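Literary archives should publish their finding aids before they finish cataloging. The usual practice is to wait. The papers of the novelist Pravesh Ndlovu fill 14 boxes at the Lutia library, and 2 have been listed. 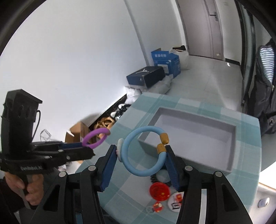 *Light blue ring held between two gripper pads.*

A rough box list would serve most readers. Abdelghani Benmoussa, editing the letters, needs to know which box holds the drafts of *Güneş*. He does not need all 3000 leaves numbered. 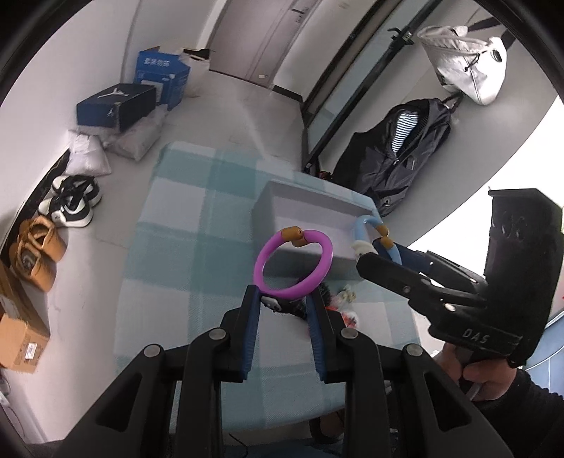

The objection is that rough lists contain errors. They do, and a dated revision note handles them. Lutia plans its next update for June.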